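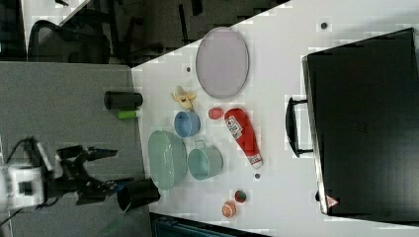 글·강의 Muno / 생활 사물의 색채와 배치, 6주차 강의 노트 / 7월 수정본

지난주에 색상환을 너무 급하게 넘겼다는 얘기를 여러 분이 해 주셔서, 이번 주는 그 부분을 조금 되짚고 시작할게요. 제가 말이 빨라지는 건 고치려고 하는데 잘 안 됩니다. 수업 중에 손 들고 "천천히요" 해 주시면 진짜로 천천히 합니다!

오늘 주제는 파스텔이에요. 정확히 말하면 채도가 낮고 명도가 높은 색들이 한 상 위에 모였을 때 생기는 일들. 파스텔 하면 다들 예쁘다, 부드럽다, 이런 말부터 나오는데 막상 그 색으로 물건을 배치해 보라고 하면 십중팔구 밋밋해집니다. 저도 학생 때 과제로 연보라, 연두, 하늘색만 써서 식탁 구성안을 냈다가 "다 어디 갔어요?"라는 평을 들었어요. (아직도 기억납니다. 그 말이 제일 정확한 평이었고요.)

1. 색상, 명도, 채도 다시

세 가지 용어를 섞어 쓰지 않는 것부터 합시다. 색상은 빨강이냐 파랑이냐 하는 이름의 문제고, 명도는 밝고 어두운 정도, 채도는 색이 얼마나 진하게 느껴지느냐입니다. "연하다"는 우리말이 참 곤란한 게, 명도가 높다는 뜻으로도 쓰고 채도가 낮다는 뜻으로도 쓰거든요. 과제 쓸 때 "연한 초록"이라고만 적으면 제가 꼭 되묻습니다. 밝은 건지 탁한 건지 같이 적어 주세요.

연습 삼아 집에 있는 그릇 하나를 골라서 명도만 말해 보세요. 색 이름은 말하지 말고요. 해 보면 은근히 어렵습니다. 노랑은 원래 밝은 색이라 채도가 높아도 명도가 높고, 파랑은 채도가 높아지면 어두워지는 쪽이에요. 같은 "선명한 색"인데 흑백으로 바꾸면 전혀 다른 회색이 됩니다. 휴대폰에서 사진을 흑백으로 돌려 보는 게 제일 빨라요. 지난 학기 수강생들도 이 연습이 제일 도움이 됐다고 했습니다.

2. 바탕이 흰색일 때

흰 바탕은 만만해 보이는데 까다로운 바탕입니다. 명도가 이미 거의 꼭대기에 있으니까 그 위에 밝은 색을 올리면 명도 차이가 조금밖에 안 나요. 그러면 우리 눈은 색보다 테두리와 그림자에 기대서 물건의 모양을 읽습니다. 테두리가 두껍거나 안쪽과 바깥쪽 색이 조금 다르면 훨씬 잘 보이고, 얇고 평평한 물건은 바탕에 스며 버리고요.

반대로 어두운 물건이 하나 끼면 시선이 일단 거기로 갑니다. 주인공으로 쓰고 싶은 물건이 아닌데 제일 어두우면 골치 아파지죠. 상업 공간 배치에서 저는 이걸 "검은 가방 문제"라고 부르는데요, 손님이 의자 위에 검은 가방 하나만 올려놔도 파스텔로 꾸민 자리 전체의 무게중심이 옮겨 갑니다. Altside 카페 사례에서 이걸 어떻게 풀었는지는 4번에서 볼게요.

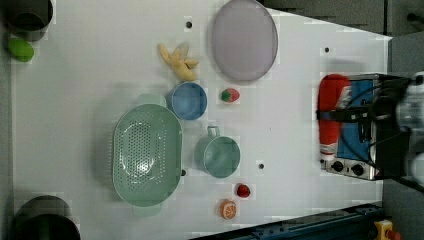

그림 2. 흰 바탕 위의 옅은 민트색 타원형 채반과 파란 그릇, 노란 장난감 바나나

3. 유사색과 포인트

민트, 파랑, 연보라는 색상환에서 한쪽에 몰려 있습니다. 이렇게 이웃한 색끼리 묶는 걸 유사 배색이라고 해요. 싸울 일이 별로 없는 조합이라 초보자가 쓰기 좋은데, 그만큼 졸립니다. 여기에 노랑이 들어오면 얘기가 달라져요. 노랑은 보라의 반대편 근처에 있는 색이라 적은 양으로도 눈에 확 들어옵니다.

제가 쓰는 기준은 이렇습니다. 넓은 면에 유사색을 깔고, 포인트색은 전체 면적의 대략 20퍼센트 아래로 잡기. 법칙은 아니고 제 손버릇이에요! 책마다 숫자가 다르고, 포인트색이 얼마나 진하냐에 따라서도 달라집니다. 진한 노랑이면 훨씬 적어도 되고, 크림색에 가까운 노랑이면 좀 더 써야 힘이 나요.

그리고 포인트를 어디에 두느냐. 정중앙에 두면 너무 표지판 같아지고, 구석에 두면 잃어버린 물건 같습니다. 저는 큰 물건 옆에 살짝 비껴서 두는 걸 좋아하는데 이건 취향이니까 여러분은 여러 자리에 옮겨 보고 정하세요. 물건은 그대로 두고 자리만 바꿔도 완전히 다른 상이 됩니다.

질감 얘기도 잠깐 할게요. 구멍이 촘촘한 표면은 멀리서 보면 원래 색보다 어둡거나 탁하게 보일 수 있습니다. 구멍 하나하나가 작은 그림자를 만들고 눈이 그걸 평균 내 버리니까요. 직물에서는 짜임이 성긴 천이 그렇고, 부엌에서는 채반이나 강판이 그렇습니다. 색표에서 고른 색이 실물에서 왜 다르냐는 질문이 매 학기 나오는데 절반은 조명 탓이고 절반은 이 질감 탓이에요.

4. 사례: Altside와 Flamirberg

Altside는 좌석이 18개인 작은 카페입니다. 처음 의뢰 때는 벽, 의자, 잔까지 전부 연보라였어요. 사장님 취향이 아주 확고하셨습니다. 문제는 손님들이 테이블 모서리를 자꾸 친다는 거였는데, 벽도 바닥도 상판도 명도가 비슷하니 모서리가 안 보였던 거죠. 상판 테두리만 두 단계 어둡게 바꾸고 나머지는 손대지 않았습니다. 검은 가방 문제는 의자 밑에 짙은 회색 바구니를 달아서 풀었고요. 어두운 것들이 낮은 자리에 모이니까 위쪽 색이 다시 살아났습니다.

Flamirberg는 그릇 가게예요. 여기는 반대로 색이 너무 많았습니다. 진열대마다 열 가지도 넘는 색이 섞여 있어서 예쁜 그릇이 예쁘게 안 보였어요. 저희가 한 일은 단순합니다. 진열대 하나에 색을 여섯 가지까지만 올리고, 접시는 접시끼리 겹쳐 두지 않고 조금씩 떨어뜨렸습니다. 그릇 사이 빈자리가 생기니까 가게가 넓어 보인다는 말도 들었어요. 빈자리도 면적이고 색입니다. 흰 선반이면 흰색이 그만큼 들어간 거예요.
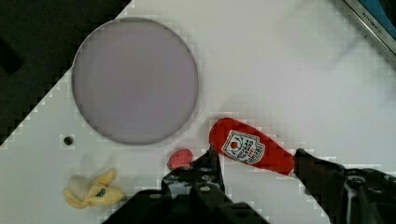 그림 3. 회색 기가 도는 연보라 원형 접시. 얇은 테두리가 더 밝은 선으로 보임

5. 회색 섞인 보라 다루기

연보라는 학생들이 제일 많이 고르고 제일 많이 후회하는 색입니다. 회색 기가 돌기 시작하면 이게 보라인지 회색인지 옆 색에 따라 왔다 갔다 해요. 노랑 옆에서는 보라로, 진한 보라 옆에서는 거의 회색으로 보입니다. 이걸 동시대비라고 하고요, 지난주 종이 실험에서 같은 회색 조각이 두 가지로 보였던 것과 같은 원리입니다.

무광이냐 유광이냐도 큽니다. 무광 면은 빛을 고르게 퍼뜨려서 색이 차분하게 앉아 있는데, 유광 면은 반짝이는 부분만 하얗게 날아가요. 넓고 평평한 물건에 유광을 쓰면 각도에 따라 색이 안 보이는 순간이 생깁니다. 그래서 접시를 고를 때는 꼭 들어서 기울여 보세요. 매장에서 좀 이상한 사람처럼 보여도 괜찮습니다, 저는 늘 그러고 다녀요.

조명은 다음 주에 제대로 하겠지만 하나만. 전구색 조명 밑에서는 푸른 기가 도는 보라가 칙칙해지기 쉽습니다. 낮에 창가에서 고른 접시가 저녁 식탁에서 딴 접시가 되는 이유예요.

6. 과제

집에 있는 물건으로 작은 상차림을 하나 만들고 위에서 내려다본 사진을 찍어 오세요. 물건은 여섯 개 이내, 바탕은 흰색이나 아주 밝은 색. 종이를 깔아도 됩니다. 같은 물건으로 배치만 바꿔서 두 장, 그리고 그중 하나를 흑백으로 바꾼 것까지 모두 세 장입니다.

짧은 글도 붙여 주세요. 어떤 색이 먼저 보이는지, 흑백에서 사라진 물건이 있는지 정도면 충분해요. 길게 쓰지 마세요. 제가 다 읽습니다...

비싼 그릇 살 필요 전혀 없고, 장난감이나 문구류도 환영입니다. 음식을 올리고 싶은 분은 올려도 되는데 음식은 색이 금방 변하니까 찍는 걸 서두르셔야 해요.

참고 자료는 Nguyen-Tran 색지 묶음의 앞쪽 절반만 보시면 됩니다. 강의실 뒤 책장에 있고, 보고 나면 색 순서대로 다시 꽂아 주세요. 지난번에 연두가 통째로 분홍 칸에 가 있었어요!

제출은 다음 수업 시작 전까지, 인쇄해서 가져오시면 벽에 붙여 놓고 같이 보겠습니다. 인쇄하면 색이 조금 틀어지는데 그것까지 포함해서 얘기할 거니까 그냥 가져오세요.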